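Bon, je m'étais promis d'écrire ce compte rendu dans le train du retour et évidemment j'ai dormi jusqu'au terminus. Je reprends donc mes notes de juin, prises à la journée portes ouvertes de Drimwood, l'atelier d'écriture installé dans l'ancienne école de Bristatdale.

On nous attendait à 9 h avec du café et des brioches un peu sèches (j'en ai mangé deux quand même). La matinée commence par la salle des manuscrits : 267 textes d'adolescents reçus cette année pour le recueil, tous lus à voix haute par l'équipe avant la sélection. À voix haute ! J'ai adoré ça, moi qui relis mes nouvelles dans ma barbe et qui m'étonne ensuite que les dialogues sonnent faux.

Ensuite, exercice pour les visiteurs : un début d'histoire en 90 mots, avec un personnage qui ment dès la première phrase. Ma menteuse s'appelait Funine, elle prétendait être orpheline pour voyager gratuitement, et j'ai calé au moment où sa mère montait dans le bus. Autour de moi ça grattait à toute vitesse, c'était vexant. Une lycéenne a lu un début entièrement écrit en parler de son quartier, sans une négation complète, et toute la salle riait puis ne riait plus du tout.

À midi, sandwichs dans la cour, et passage par la table des éditions Delorme, qui impriment le recueil. 226 pages, tirage de 900 exemplaires, une couverture orange que je trouve franchement moche mais bon, l'intérieur est soigné. J'en ai pris un pour ma nièce et je l'ai lu avant elle.

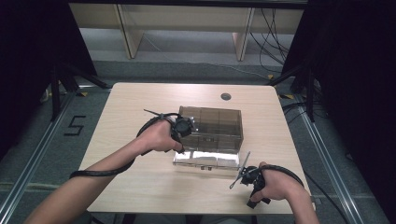 L'après-midi était consacré à la description, mon gros point faible. Je mets trois adjectifs partout et personne ne voit rien ! L'animatrice nous a demandé de choisir un objet banal et de s'y tenir pendant une page. J'aurais pu prendre une boîte en plastique transparent teinté de brun, posée sur une table en bois clair, et me demander qui l'ouvre et ce qu'il espère y trouver. J'ai choisi un parapluie. Mauvaise idée, j'ai fini par raconter la météo.

Départ à 17 h 30, avec une feuille d'inscription pour le stage d'automne que je n'ai toujours pas renvoyée. Il faut joindre une nouvelle terminée, et Funine est encore dans son bus.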